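Home Robotics, Evening Section
Notes for Unit 9: Picking Up Things That Don't Want to Be Picked Up
Suqin Du, Mallerham Shared Workshop

Read before you come in. Bring your gripper, your laptop, and a pocketful of clean litter. Last term a student brought a banana peel and the bench still smells friendly.

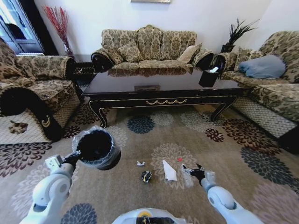
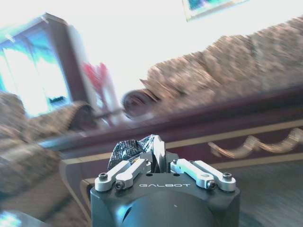
So far your arm has picked up wooden blocks, which are the golden retrievers of robotics. They hold still, they have parallel sides, and they make everybody look good. Unit 9 is trash. A candy wrapper has no sides to speak of, a napkin is mostly air, and a clear plastic bag on a flowered rug is, as far as your depth camera is concerned, a rumor. Look at how the two arms split the job in the living room: the left gripper has the bin, rim facing up, and the right one is down near the clear bag. You will be copying that split with one arm and a bin that sits on the floor, because your kit has one arm and I have seen the budget.

1. Fingers

The Mutia kit ships with hard plastic fingertips. Take them off. Glue on the soft pads from bag 2 and let them cure overnight before you close the gripper on anything. Every term one pair of fingers gets bonded shut and has to be introduced to a hacksaw.

Next, the linkage. The gripper in the second picture carries its fingers on short flat bars with rounded ends, two on each side, with hex socket screws through the lower ends. Yours is laid out the same way but cut from acrylic, so go easy. Tighten each pivot until the bar stops wobbling, then back it off a quarter turn. If a bar squeaks, it's too tight. If it falls on the floor, you have learned about threadlocker.

Check that both pairs move together. Close the gripper slowly by hand with the power off and watch the tips meet. A gap of a sheet of paper is fine for blocks and hopeless for foil.

2. How hard to squeeze

Crumpled foil is the easiest thing in the litter pile. It has plenty of creases to grab and it gives a little as the pads come in. Start with that and enjoy it while it lasts.

Set the grip value in the config file. The scale runs to 255 and the kit default is 199, which will flatten a paper cup and most of your confidence. Use 119 for foil and napkins. For bags, leave it at 119 and close more slowly; squeezing harder only shoots the plastic out the side.

Do not test any of these values on your own finger. You will anyway, so at least use the low one.

3. Approach

Come straight down on flat things. For a napkin, stop the fingertips just above the floor, close halfway, drop the last bit, then close the rest of the way. The half-close bunches the paper into something worth holding. If you go down fully open on a rug you will pick up the rug, and the Yao servo in the wrist will try very hard to lift the whole living room. It can't, but it'll hum at you until it trips.

Pattern matters too. Anyone whose rug at home has big dark blossoms on it should expect the vision script to report a good deal of litter that has been woven in since the factory. Lower the saturation weight first, then retrain on photos of your own floor. The sample set was shot on gray carpet in Brutville and knows nothing of flowers.

Small scraps get missed at the default resolution. A fragment like the tiny red one on the rug is worth trying after the napkin and the wrapper are working. Keep it for last.

4. The drop

Put the bin liner in with its edge folded well down over the rim. A liner that stands up will catch the wrist on the way in, and then you're wearing it. Open the gripper all the way over the bin and wait one full second before you move off. Plastic clings to the pads, rides back out with the arm, and gets laid gently on the floor again, with an air of great accomplishment.

Log a miss when that happens. It counts as a miss even if the pick was beautiful.

To hand in

Your config file, your miss log, and a short paragraph on the worst item in your pile and what you changed because of it. Video is optional. Swearing on the video is graded separately.

Next unit: cables. Bring snacks.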